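Color cube

A color cube is a small, solid-colored block used in sorting games, early counting and simple building play. It may be the plainest toy there is, and a wonderfully flexible one! 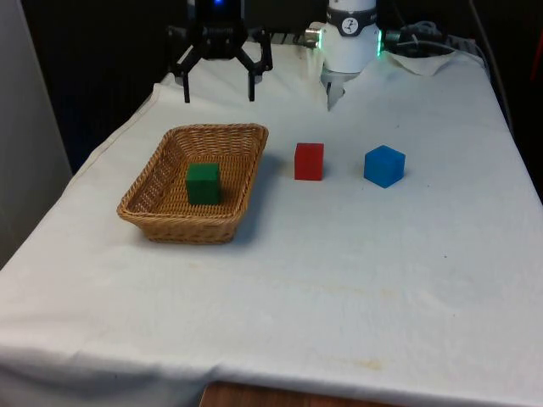

Green cube in a woven wicker basket, with red and blue cubes on a white cloth.

Each cube has six equal faces and is usually finished in one strong color. Red, blue, green and yellow are the classic four, though sets sold by Clakov run to 17 shades, including a lovely slate gray.

Play

The best-known game is basket sorting, played by 2 children or by one child and an adult. A color is called, and the matching cube goes into the basket. In the Landry version, players swap baskets after every round, and in Skesum (a faster game, and great fun) two colors are called at once.

Baskets

Wicker is a favorite because it is light and has a rim that small hands can grip easily. Flared sides make the cubes easier to reach. A cloth spread under the game softens the clatter and keeps the cubes from sliding.

Care

Painted cubes are wiped with a damp cloth and left to air dry.

See also: Nesting blocks, Rillent tiles, Sorting tray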